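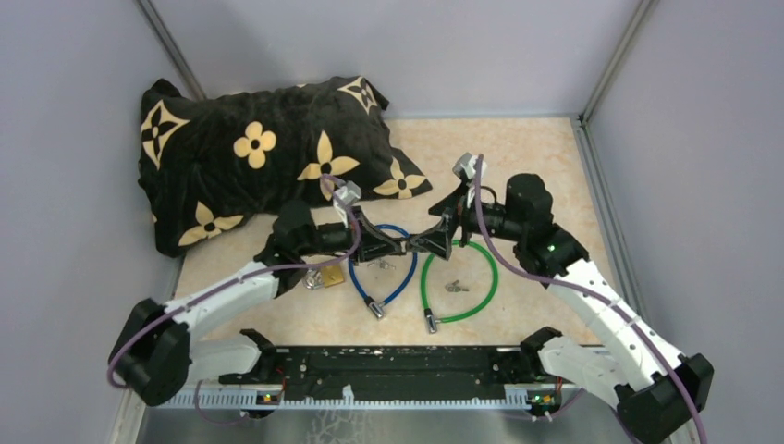
Last modified: February, 11:40 am

3.2 How people name a repeating pattern

I started this part of the study because I kept losing arguments with myself over what to call a print. My sample book from Damier has 130 fabrics in it, and the labels were no help at all (one is just called "Garden 2"). So I asked people to sort the swatches into piles and tell me, in their own words, what went with what.

Most of them went by the flower first. If the petals were round, the cloth landed in one pile, and if they came to a point, it went in another, whatever the color was. Prints that mix the two were the real trouble. Figure 4 is a good case: cream-yellow flowers on black, some with four rounded petals and some closer to stars. I'd file it under florals without blinking, but several of my sorters wanted it with the geometrics, and one held out for "stars" to the very end.

Folds matter more than I expected, too. A motif that curves away over a pillow is harder to name than the same motif on flat cloth, and people fill in the missing part with whatever they saw last. I had been testing flat swatches only – a bad habit I picked up from the Flundov sorting task, where everything is glued to card. For the second round I used sewn pieces as well, and the answers got messier and a lot more fun to read!

The full list came to 200 different names before I merged the spellings. "Daisy" turned up for nearly everything with a light flower on a dark ground, even when the petals were plainly wrong for it. I kept those answers in, because a wrong daisy still tells you what the sorter was looking at. The merged list is in the appendix, with the Buko prints kept apart – they repeat at a much larger scale and I haven't settled on how to score them.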